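Research > Methods > Tutorials > Evaluating drawer tasks in simulation

Published 23/10/2023 by Purificación Aguirre

This site uses cookies to remember your reading preferences. Accept | Manage settings

Evaluating a Drawer-Closing Policy in Simulation

This tutorial describes the procedure used by the Walia group to score a learned policy on articulated objects before any hardware time is requested. Readers should have a working installation of Clolau and a trained checkpoint. The scoring scripts were written by Ksawery Urbańczyk and are distributed with the Kodinia task set.

Step 1. Load the drawer task and fix the random seed. The seed file supplied with the task set contains 600 starting states. Use the first 215 for tuning and keep the remainder for the final score.

Step 2. Set the episode limit to 2000 control steps. Shorter limits were tested in May and penalized slow policies that were otherwise correct.

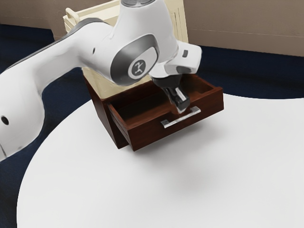 Step 3. Define success by the position of the drawer joint. Contact between the gripper and the furniture must not be used as a measure of success, as a policy may touch the front panel many times without moving it. Begin each inspection by rendering a single state and comparing it with the logged joint value. With the drawer extended and the fingers just above the silver bar handle, the joint value should be well away from zero and the episode should be marked as open. If the log reports a closed drawer for such a state, the sign of the joint axis has been reversed in the configuration file.

Step 4. Run the evaluation and save every trajectory, including failures. A full run takes roughly 563 seconds on the Amaral workstation.

Step 5. Sort the failures by the final joint value. Episodes that end near the closed position usually call for a small change to the success threshold, which must be made on the tuning states only. Episodes in which the joint never moved should be replayed individually.

Report the success rate together with the seed file version and the threshold. Scores obtained with different thresholds should not be placed in the same table.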